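# Two-arm robot keeps nudging the board before it gets to the fruit. Club demo coming up!

**gretorham_robots**
posted Thu 15 June

Hello all, and apologies in advance for the length, I do go on a bit when I'm stuck.

I help run the after-school robotics club at Gretorham, and this year our older group has taken on a kitchen-themed project for the Becerra Cup. Each team picks a household job and teaches a pair of arms to do it. Ours is a tidy-up task: the fruit ends up in the cabinet drawer, the bottle gets stood upright, and the board is left clear at the end. The students wrote the task sheet themselves back in January and I'm terribly proud of them, even if we did bite off rather a lot.

We've been recording practice runs by guiding the arms by hand, and we have 84 good ones so far. The right arm is behaving beautifully. The left one is our trouble. Whenever it works near the far right corner of the cutting board, the board ends up a little further round than where it started, and then the reach for the yellow fruit comes down in the wrong place. We've tried going slower, we've tried starting the board closer to the cabinet, and one of the students suggested rubber feet, though I'm not sure whether the rules allow us to alter the props. 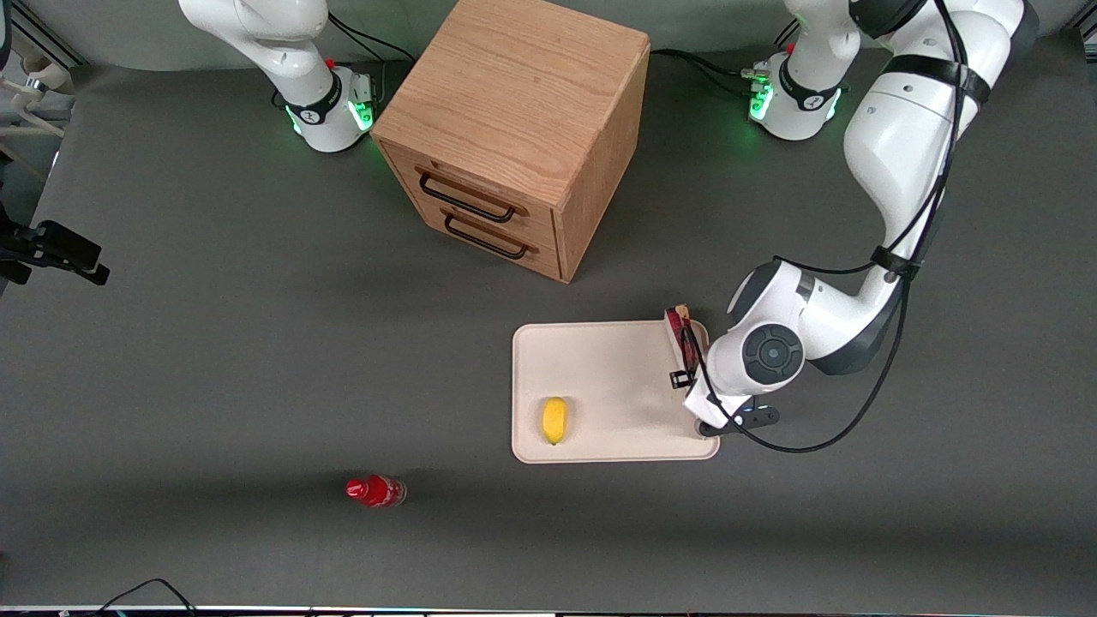
## What I'd love to know

- Should we be fixing the board down, or teaching the arm to cope with it moving?
- Could the cable on the left arm be part of this? It hangs in quite a big loop down by the wrist.
- Is 84 runs anywhere near enough? The other club in our area says they have 512 and I went a bit pale.

We have one more proper session before the demo, so anything that can be tried in an afternoon would be very welcome. Thank you so much, this site got us through last year's line follower and the children still talk about it!

---

**rasard_tinkerer**

Hello Gretorham! What a lovely project, and far more ambitious than anything we managed in our first year with arms.

I'd look at that cable before anything else. Ours used to hang in just the same way, and whenever the wrist turned, the loop dragged on the table and gave the hand a small tug at the end of the move. You've got two straps on that arm already, so add a third further down and take up some of the slack. Don't pull it tight, mind! Move the arm by hand through the whole job first, slowly, right out to the furthest corner and back to the drawers, and make sure nothing goes taut at any point. We once strapped ours up with the arm folded, felt very pleased with ourselves, and popped a connector out on the first long reach.

Then have a look at how low the fingers come. If they're touching the board when they close on something standing upright at the corner, they'll push the board along with them. Raise the grasp by a few millimetres (a folded bit of card makes a good gauge) and record a dozen fresh runs with the new height. You may find the whole thing settles down.

As for fixing the board, I'd leave it loose if the judges will be laying out the table on the day. Start it in a slightly different spot for each run, and turn it a touch now and then, so the arm gets used to looking for it. Do the same with the fruit and the bottle. Sixty varied runs did more for our lot than all the ones we'd made with everything sitting on pencil marks.

Best of luck, and do come back and tell us how you get on.

---

**akmont_dad**

non-slip mat under the board, the sort you put in a drawer. sorted ours in five minutes. check rule sheet first, think it counts as a prop change in some heats

---

**Maplewick STEM Club**

I agree with nearly all of the above, though I'd be a little careful about mixing old and new runs. If you raise the grasp height, the 84 you have will still be showing the arm the old way of doing it. We kept ours in separate folders, trained on the new ones alone, and only put the old ones back in once we'd seen how the first lot behaved. It's a bit of a faff but it does let the students see the difference for themselves, and ours enjoyed that more than the competition.

Please don't worry about the other club's 512 either. We went to our heat with far fewer than that, and got the bottle upright on our second go.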